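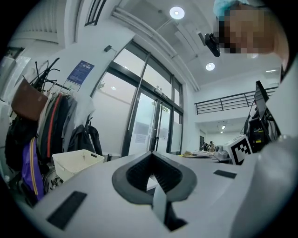 Company Profile, Issue 6, page 4

About Grusa

Grusa plans and fits coat storage for offices, schools and shared workspaces. The company is based in Brirkthorpe and has a second workshop in Plornstead, where rails are cut and finished. This profile was last revised in April 2025.

What we do

Our work covers the wall and floor area used for outdoor clothing and bags: rails, hooks, standing racks, shelves and the fixings behind them. Most sites already have some of these items. We begin with a survey of what is hanging, how it is hanging and how far it extends into the walking space. Existing pieces are kept if they are sound.

A typical office coat area combines two types of storage. A rail takes the row of garments. A rack with branching hooks, such as the black one on the left, takes items that do not sit well on a rail. Bags are the usual difficulty. A brown leather bag hung high up beside a full row of coats takes up width at shoulder level, and garments below it have to be pulled out sideways. Our layouts give bags their own hooks, set apart from the rail.

How we plan a coat area

Each plan is drawn to a fixed sequence. We measure the wall, record vents, windows, pipes and light fittings, and mark the door swing. Rail length is then set from the winter count, taken in February, when coats are thickest. The minimum allowance is 10 centimeters of rail per garment. Hooks on standing racks are rated for one item each, even where the shape of the hook would hold more.

Ceiling lighting is noted on the drawing but not altered. Where recessed lights are already fitted, we try to place the rail so that the front of the garments is lit — dark coats are hard to tell apart against each other, and people tend to handle several before finding their own. Louvered vents are left clear of tall racks.

Fitting and upkeep

Installation is carried out by our own fitters. Rails are fixed through the wall surface into solid backing, and a load test is done before handover. The standard visit schedule is one inspection every six months for the first four years. At each visit we tighten fixings, replace worn hooks and update the drawing if the use of the space has changed.

To date, our drawings cover 2470 coat places. The largest group is in the Butkienė building in Brirkthorpe, which has a separate coat area on each floor.

Surveys

Requests for a survey should include the wall length, the ceiling height and a note of any furniture that has to stay. Drawings are issued in paper and digital form — both carry the same revision number.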